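How a Picture Frame Works

You have probably walked past a picture frame today. There might be one in the hallway at home with a school photo in it, or one on your teacher's desk. Most people look at the picture and forget about the frame. This page is about the frame: what it is made of, how the back comes off, and how to change the picture inside without bending it.

What is a frame for?

A sheet of paper is thin. If you lean it against a wall, it slides down. If you tape it up, the corners curl, and the tape can pull off the paint. Paper also gets dusty, and sunlight slowly fades the colors of many inks.

A frame solves some of these problems. It holds the paper flat and keeps fingers off the edges. It also gives you a way to hang the picture up or stand it on a shelf.

The parts of a frame

Most small frames have the same few parts.

The border. This is the part you see from the front. It can be wood, metal or plastic. On the inside of the border there is a small step, called a rabbet. The picture and everything else sits on that step, so it can't fall out the front.

The clear sheet. It goes in first, right behind the border. In some frames it is glass. In many cheaper frames it is clear plastic, which is lighter and doesn't break as easily.

The picture. It goes in face down, so that it faces the clear sheet.

The backing board. This is a stiff board that presses everything forward. It is often made from brown cardboard or from thin pressed wood.

The clips. These are little pieces around the inside edge of the frame, and they keep the backing board in. Some turn like the hand of a clock. Some bend up and down.

The hanger and the stand. A hanger is a small fitting near the top of the back. A stand is a leg that folds out so the frame can lean on a table.

To see most of these parts you have to turn the frame over. The back is where the work gets done.

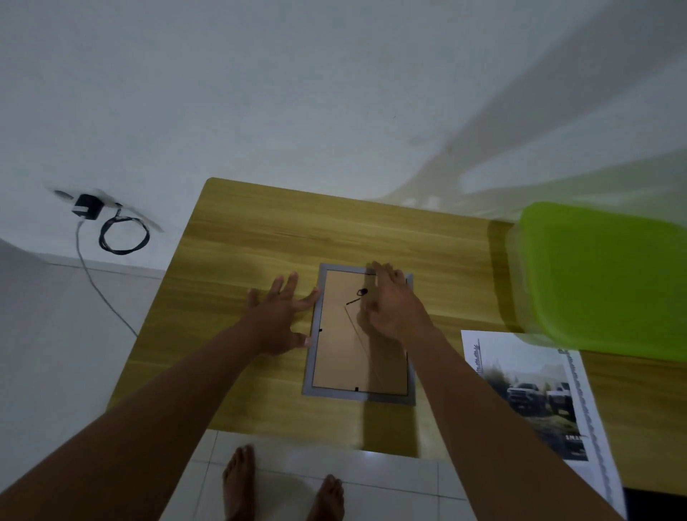 Taking the back off

Before you start, find a flat table and clear a space bigger than the frame. Wipe the table first. One crumb under the frame can scratch the front. If the frame has glass in it, ask a grown-up to work with you.

Lay the frame face down. Look for the clips and see what kind they are. If they turn, push each one sideways until it points away from the backing board. If they bend, lift each one gently until it stands up. Metal clips can be stiff, and their ends can be sharp. Use the edge of a coin or a blunt butter knife if they hurt your fingers, and let an adult do it if they won't move. A metal clip that is bent back and forth too many times will snap.

When the clips are out of the way, lift the backing board. Sometimes it sticks. Don't dig at it with your nails. Turn the whole thing slightly, keep one hand under the front, and let the board drop into your other hand.

Now take out the paper. New frames from a store often come with a printed sheet already inside. It might be a flower, a family that is not your family, or a pattern. This sheet is a sample. It shows what the frame looks like with something in it, and it often tells you the size too. Keep it for now. It is useful later.

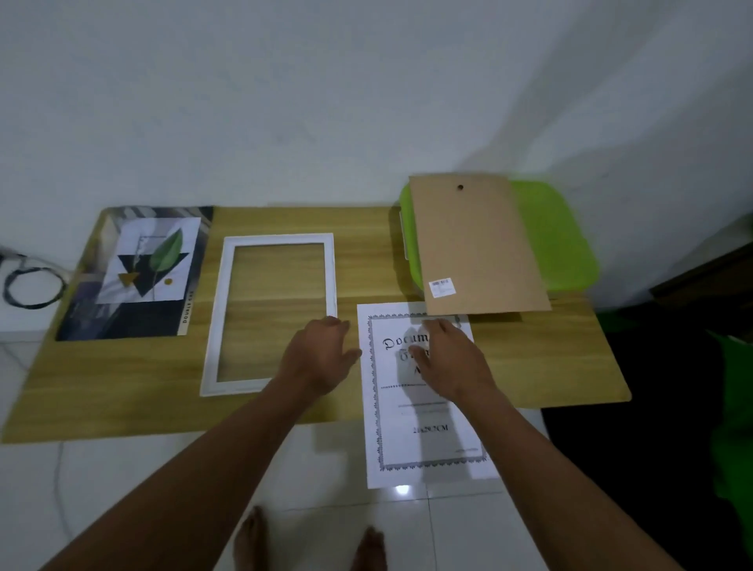

A frame without its back. The certificate sheet has its size printed on it: 21x29.7CM.

What do the numbers mean?

Frame sizes are given as two numbers, the short side and the long side. In the United States you will usually see inches, such as 8 x 10. In most other countries you will see centimeters.

The size 21 x 29.7 centimeters has a name. It is called A4, and it is the ordinary size of printer paper in most of the world. American printer paper is a little wider and a little shorter, 8.5 x 11 inches. The two look almost the same until you put one on top of the other. If you try to put American paper in an A4 frame, it will stick on the sides and leave a gap at the top or bottom.

The size on the label is the size of the paper that fits inside. It is not the size of the outside of the frame. The border makes the whole thing bigger. It also covers a thin strip of your paper on every side, so don't write your name right at the edge of a drawing.

Here is where the sample sheet helps. Lay it on top of your picture and line up two edges. If your picture is bigger, draw a light pencil line around the sample and cut along the line. If your picture is smaller, glue it to a piece of plain paper the same size as the sample. The plain paper will show around your picture like a second border.

Try it yourself: cut to fit

Hazel Blackwood is in third grade. In March she painted an owl for her grandfather Thaddeus, and she wanted to give it to him in a frame. The frame was 16 centimeters wide inside, and her owl painting was 3 centimeters too wide for it. She didn't want to cut off a wing. She moved the sample sheet from side to side over the painting until she could see which strip had only sky in it, and then she trimmed that side. Thaddeus keeps the owl next to his radio.

You can do the same thing. Before you cut, move the sample around and look at what would be lost on each side. You can only cut once.

Putting it all back

Go in this order.

1. Check the clear sheet. Wipe off fingerprints with a soft, dry cloth. Hold a plastic sheet by its edges, and let an adult handle glass.

2. Put the clear sheet in the frame. Some new plastic sheets have a thin film on them that has to be peeled off first. If the sheet looks cloudy, check for film.

3. Put your picture in, face down. The top of the picture has to be at the same end as the hanger. This is the step people get wrong most often.

4. If there is room, put the sample sheet in behind your picture. It makes the stack a bit thicker and stops it from rattling. It also means you will know where the sample is if you want it again.

5. Put the backing board on. The hanger and the stand face you.

6. Press the middle of the board flat with one hand. With the other hand, close the clips one at a time. 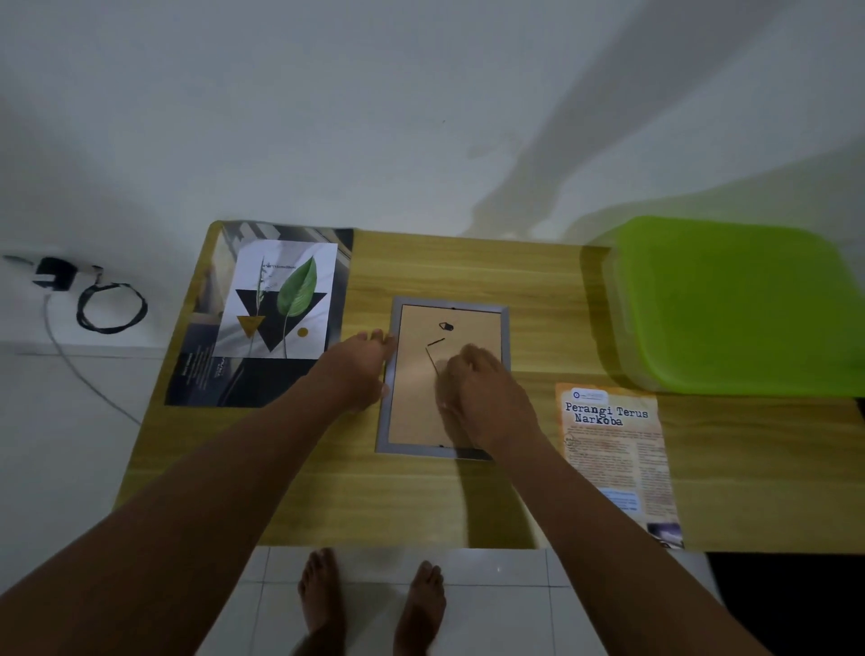

The back of a frame, with a thin black stand across the board and a small hanger near the top.

Turn the frame over and look. Is there a hair or a speck of dust under the clear sheet? Is the picture straight? If not, open it and try again. Corinne Szabo, who runs a frame shop in the town of Gerkthorpe, says she opens nearly every frame a second time. She has been doing it for 29 years.

Which way up?

Some frames can be used two ways. When the long sides go up and down, it is called portrait. When the long sides go across, it is called landscape. The words come from painting. A picture of one person is usually tall, and a picture of hills and fields is usually wide.

Look at the back of the frame to find out what it can do. If there is one hanger, the frame is meant to hang only one way. If there is a hanger on a short side and another on a long side, you can choose. Check this before you put your picture in – it saves opening all the clips again.
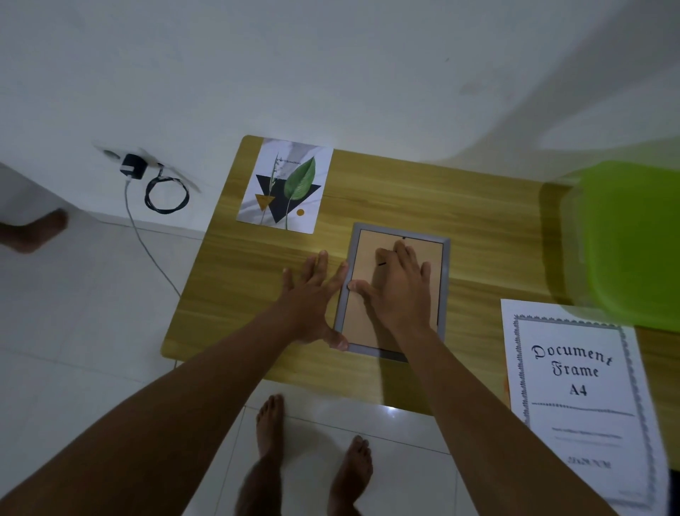 A stand works the same way. It is a leg, and it has to reach the table at the right angle. A stand made for a tall frame may not hold the same frame on its side. If the frame tips over backward, the leg is probably not opened all the way. If it tips forward, the leg may be open too far, or the shelf may slope.

Hanging it up

Ask a grown-up before you put anything in a wall. A light frame needs only one small nail or a sticky hook. Walls can have wires and pipes behind them, and an adult should choose the spot.

One kind of hanger has a row of little teeth, like a saw. The nail sits between two of the teeth. If the picture leans to the left or the right, lift it and move it over one tooth.

Pick a place out of strong sun. A bathroom is a bad spot for paper. Steam gets in behind the board, and the paper goes wavy.

Words to know

Rabbet: the small step inside the border that holds the picture.
Backing board: the stiff board at the back.
Portrait: taller than it is wide.
Landscape: wider than it is tall.
A4: paper that measures 21 x 29.7 centimeters.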